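I'd arranged to meet Arturo Rizzi at ten and he was already on his second coffee, feet up on a box of pipette tips, when I found the right door at Bollevbridge. He runs the sample room at Zaradier, a water testing lab, and he'd promised me a whole morning as long as I didn't call anything "the future".

So I asked about the past instead. When he started there were 12 people on the bench, and most of what they did was move tubes from one rack to another. "You'd go home and your thumb would hurt," he says. "I mean properly hurt. My wife bought me one of those squeezy balls." (He still has it. It's on the windowsill.)

The robot arm came in November, and it's called Nuchit, a name nobody on the team picked. It got off to a slow start. The first job they gave it was the dullest one going, taking tubes out of a rack and putting them back again, and Arturo spent days standing next to it with his arms folded.
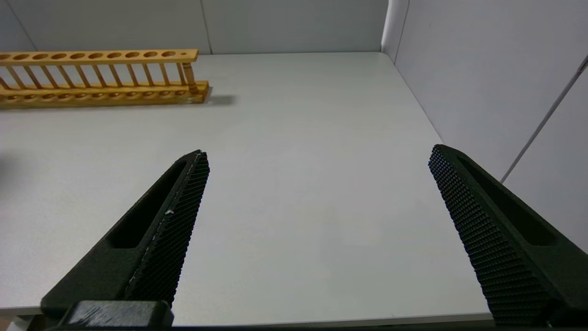

"I was waiting for it to drop one," he says, and laughs. "I wanted it to! Then I'd got used to it and I was cross when it did."

I wondered whether anyone had lost their job, and he didn't dodge it. Two people left over the winter and weren't replaced, and he thinks they would have been before. Everyone else is still there, doing different things. A busy week means 1,606 samples, and somebody has to look at the odd ones, ring the customer and work out why a farm well smells of pears. "That's the bit I like now. I used to have 30 minutes a day for that, if I was lucky."

What does he miss? The talking, mostly. Four of you at a bench doing something boring will talk about anything, he says, and now they're spread over two rooms and he hears the football scores late. They've started having lunch together on purpose, which felt a bit daft for the first week and then didn't.

He's also picked up a new worry, the scheduling software, Mevanell, which decides what the arm does next. "It doesn't know that Mrs So-and-so rang up in tears about her tap. I do. So I go in and move her up the list, and it sends me a warning." He gets plenty of warnings.

Before I left he walked me down to the cold store to see the new shelving, of which he is very proud.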